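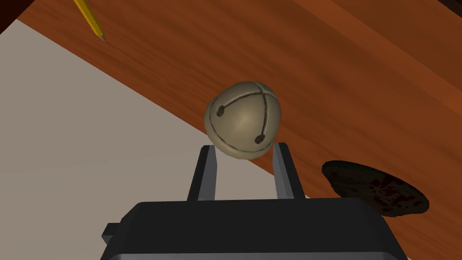
We are now past the halfway point of the Nalbridge winter music program, and I'm happy to tell you that your grant has gone a very long way in a short time. Of the 2,000 dollars set aside for instruments, we have spent 266 on hand percussion for the under-sevens. Vasanthi Kurup, who leads that group, was keen on small brass-colored jingle bells, the classic sleigh-bell shape with a seam around the middle, and the children have taken to them with tremendous energy (the parents in the next room may have another word for it!).

The older group has been slower to fill – we had hoped for more teenagers by now – but Gion Schnyder is visiting both middle schools this month and I feel hopeful. Sign-ups across all ages stand at 195. Rehearsals for the March concert have begun, and Krishnamoorthy Kotian has kindly agreed to accompany the choir again. We still need a second piano tuning, and I will send the quote along as soon as it reaches me.

Home | Programs | Concerts | Give | Contact

Filed under: Grant Updates, Youth Music

Last updated: 10/10/2025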